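How to Sort and Stack Plastic Picnic Dishes (Without Buying an Organizer)

Every August I read the same advice about plastic dishes: buy a rack, buy bins, buy the Tullia divider set. I bought the Tullia set. It holds plates well enough and is useless for cups, so I went back to a table and a cloth.

Step 1. Get everything out at once. Put a cloth down first, so the bowls don't skate around. Any thick, matte fabric will do.

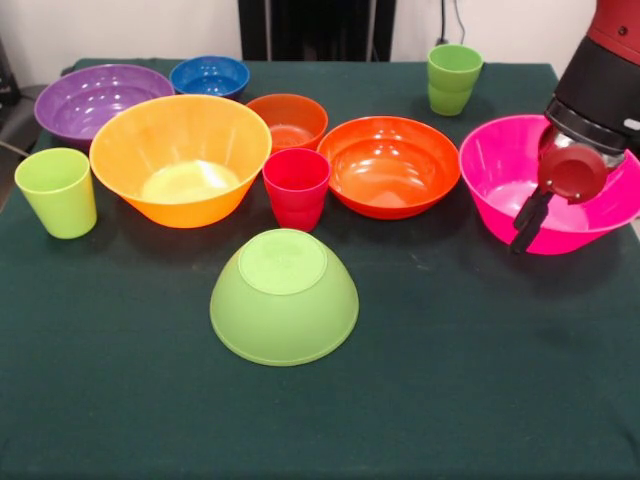
Don't sort by color. I know it looks nice on a shelf. Color tells you nothing about what fits inside what, and most mixed sets come in several sizes of each shape anyway.

Step 2. Make three groups: deep bowls, shallow bowls and plates, cups. If you can't decide whether something is a bowl or a plate, try it on top of a plate. If it rocks, call it a bowl.

Step 3. Nest the deep bowls, widest at the bottom. Stop when one sits crooked. Forcing it gets you a stuck pair, and I don't believe in the ice water trick, having tried it 7 times on the same two bowls.

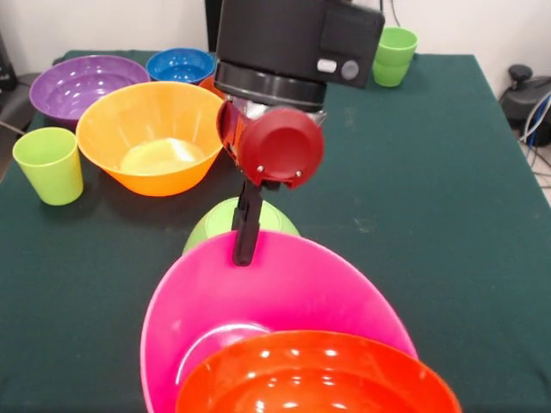 Nataša Bošković wrote to say the ice water does work, provided the cold goes in the inner bowl and the outer one stands in warm water. She also thinks I give up too early. Possibly. I'd still prefer not to get them stuck.

Step 4. Check each rim with a fingertip. A rough rim will scratch whatever you stack against it. The guide from Starnthorpe says to sand it down, which seems like a lot of trouble for a picnic cup. I throw those out.

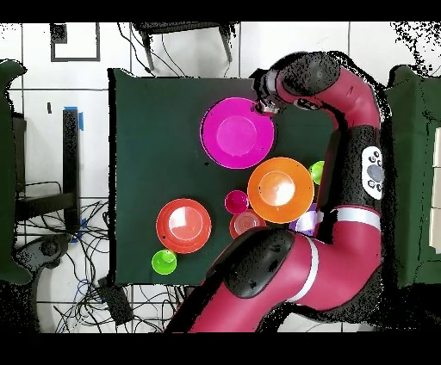
Step 5. Stack cups two high at most. Taller towers look efficient until you need the bottom one. Barrett Strickland swears by storing them on their sides in a drawer, and I have seen that drawer, and no.

Step 6. Build the final pile and try it before it goes in the cupboard. 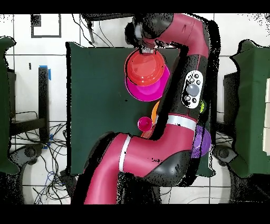

Plates go at the bottom, whatever the rack makers say about standing them on edge. A bowl can go on top either way up. I like it upside down, with the base facing up like the orange-red one over the pink plate, for anything I won't use before spring, as it keeps dust out of the bowl. For everyday use leave it right side up and put the small cups beside it. My whole pile takes up one shelf 27 inches wide, and the Tullia dividers are in the garage.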